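My brother-in-law Libor says you can't name a robot until it has done one useful thing, so for the first winter ours was just "the build." Then in January Verna got tired of that and started calling it Doucet, after her old piano teacher, and Libor lost the argument the way he loses most of them (loudly, and then all at once).

We had the back half of Shahzad's workshop on Curport Street, 40 dollars a month plus whatever we broke. Shahzad fixed boat engines in the front half and pretended not to be interested. He'd wander back with his coffee, look at the arms, say "hm," and wander off again. By spring he was staying for nine or ten hms at a stretch!

The peg board was Verna's idea. She used to teach kindergarten and she was very firm about it. You don't start a kid on the dishes, she told us, you start a kid on shapes. So we got the white board down on the table, I dug out the blue pieces, and Libor sat on his upturned bucket with the laptop on his knees, muttering at the wrist code he'd been rewriting since dinner.

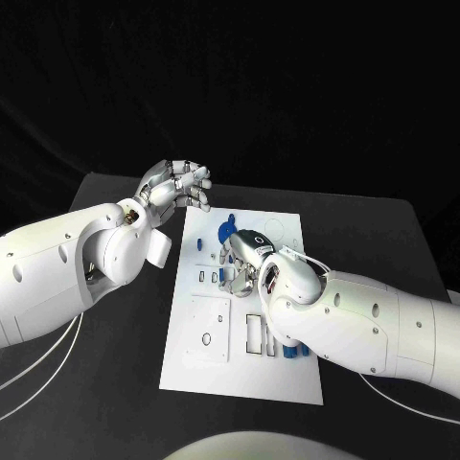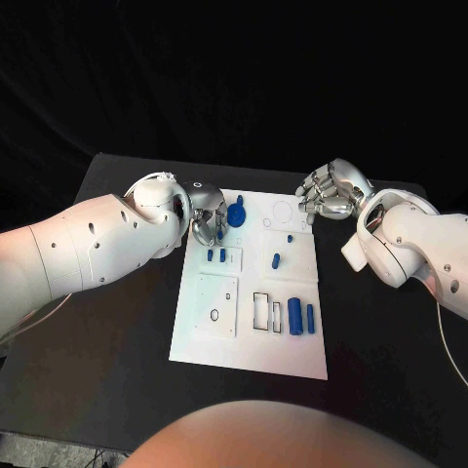

"Left hand's drifting again," Libor said.

"Left hand's thinking," said Verna.

I kept out of it. I had my own worry, and it was in my jacket pocket, a letter from Trostgate Properties that I'd been carrying around for six days. They wanted the building back. Shahzad had handed it to me out by the dumpster, and he'd asked me to pick a good time to tell the other two. I'd picked about a dozen good times by then and let every one of them go by.

"Okay," Libor said. "Try nineteen."

He numbered his attempts at the code, and he never went back to an old number even when the old number was better. Verna pulled her stool in close. Up front the radio went off, and then there was Shahzad in the doorway with his coffee, not even pretending this time.

"Hm," he said.

"Before you run it," I said, "I've got to read you something."

Verna looked at the letter, then at Shahzad, then at me. She has a way of looking that must have worked wonders on five-year-olds.

"Is it going to be any different in ten minutes?" she asked.

I said no, I didn't think so.

"Then put it away," she said. "Libor, run it."

So I put the letter back in my pocket, and Libor hit the key.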